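**Nillness opens planning service for buyers of indoor mobile robots**

December 11, 2025

Nillness today opened a planning service for organisations that want to buy indoor mobile robots and need a budget before they speak to suppliers. The service, called Zirkia, takes a simulated version of the customer's building and sends a robot through it. The customer then gets a written equipment plan with prices, building work and running costs set out year by year.

Zirkia is aimed at care homes, small hotels, schools and serviced offices. These buyers often have one budget round a year and no engineer on the staff. A survey visit costs £920 per site and covers one floor. Further floors are priced separately.

The plan starts with the doors. Each one on the route is entered as open, closed or held by a closer, and the plan gives a price for any that would need an automatic opener. Fire equipment is marked in its fixed place and the route is drawn to leave it clear.
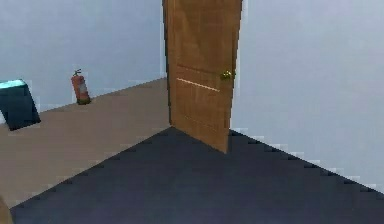

## What the plan covers

Each plan lists the number of robots needed, the charging points, the door and threshold work, staff training and a yearly sum for repairs. It also gives a low and a high figure for each line, so that a finance team can see where the price could move. Customers may take the plan to any supplier. Nillness does not sell robots and takes no commission on them.

"Most of the people who ring us have been given a price for the machine and nothing else," said Elsie Halliday, head of planning at Nillness. "Then they find out what the doors cost, or that they need two chargers because the building is split down the middle. We would like them to have those numbers in April, when the money is being shared out, and not in the month the crate arrives."

The simulated rooms are kept simple on purpose – plain walls, plain floors and the furniture that affects the route. Small decoration is left out to keep the survey short.

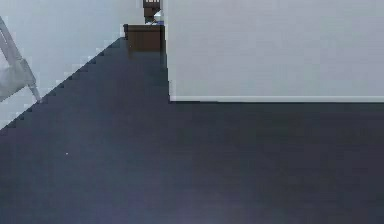 Passage width has a large effect on the budget, as it decides which size of machine a building can take. A wider model usually carries more per trip, so fewer may be needed, but it has less room to turn. Where a passage runs between two plain walls to a low brown cabinet at the far end, as it does in this model, the planner checks the route with the cabinet in place and again with it removed. If moving one piece of furniture would allow a cheaper fleet, the plan says so and gives both totals.

Nillness tested the service with Dumitrescu, a operator of supported housing, before opening it to others. The trial took in 13 buildings and 161 doors. At 11 of the buildings the final plan asked for fewer robots than the operator had first set aside money for. At the other two the number stayed the same, but spending on door work went up.

## Sensors and floor-level obstacles
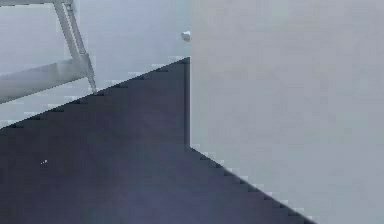 Sensors are the second item that buyers tend to leave out of a budget. A basic unit may read the area directly ahead and little else, while a better one adds cost to every machine in the fleet. Slender things at floor level are worth checking at this stage, such as the light grey tubular frame with its strut coming down to the edge of the dark floor. The plan records each object of this kind and states whether the basic sensor package is enough or the higher one should be priced in.

## Availability

Zirkia can be booked from today for sites in England and Wales. Scotland will follow once a second survey team is in place. A plan takes over three weeks from the survey visit, and customers who need one for a spring budget are asked to book early.

Existing users of Wovska, the company's equipment register, can load a finished plan straight into their account. Replacement dates and service costs then appear next to their other assets. There is no extra charge for this.

**About Nillness**

Nillness provides budgeting and asset planning services for building operators. Its products include Wovska and Zirkia.

Press contact: Elsie Halliday, Nillness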